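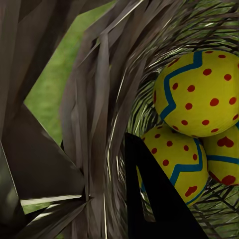
How many demonstrations do you need before a household robot can learn to collect eggs into a basket?

Plan on 40 clean runs for one layout of the yard, then 20 more each time you change something big, such as the basket or the spot where the nest sits. Fewer can work for a single fixed position, but the learned motion falls apart as soon as the nest moves a few inches.

The tips below come from the Keltasside yard chores set, which now holds 2,765 runs, nearly all of them done by remote control in the Stetum simulator. Egg gathering is the chore people ask about most. It looks easy and eats up a whole afternoon.

Before you record

Reset the layout between runs. Shift the basket a little each time and turn it so the handle isn't always on the same side. If it stays put, the system learns the spot on the lawn and pays no attention to the basket.

Check the view from the hand. Straw hides a lot of the shell in a nest, and a finger coming in low will hide more. If you can't find the egg in the hand view, back off and come in from another angle.

Use eggs with a pattern. Zigzags and dots make it much easier to tell on playback whether an egg rolled in the fingers. Plain white eggs are fine for later sets.

Picking up

Open the gripper wider than the egg before it reaches the straw. Opening it down in the nest drags strands along and pushes the other eggs around.

Close slowly, then hold still for 2 seconds before lifting. Those still moments help when you split the run into steps afterward.

Take the egg nearest the rim first. When eggs are touching, lift straight up until the one you want is clear of its neighbors, then move sideways.

Setting down

Lower the egg until it touches, open the fingers, and go straight back up. Dropping from just above the rim saves time and teaches a bad habit that is hard to train out.

With one egg already in the basket, aim for the open side of the bottom. Don't nudge the first egg over with the second. If you have to nudge, finish the run and tag it as a correction.

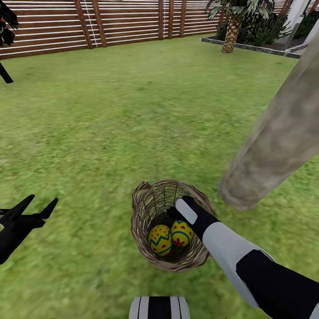 Two eggs side by side in a wicker basket, with the robot's right hand over them.

Keep the idle hand out of the way but in a natural position. Parking it in exactly the same pose every time gives you stiff results on two-handed chores later.

What to keep and what to toss

Keep slow runs. Keep runs with a missed grasp if you recovered without a reset, and tag the miss. Toss any run where an egg passes through the basket wall or the straw, or where the controls froze partway.

Pikora sorts runs by length, and the very short ones are worth a look first. Most of ours were false starts where the operator hit record twice.

Write the label right after the run, while you still remember it. "Egg to basket, second egg, left approach" is enough.

Storage

One folder per layout, with the reset settings saved next to the runs. The Dhillon export drops the hand view unless you check the box for it, so open one file and look before you delete the originals.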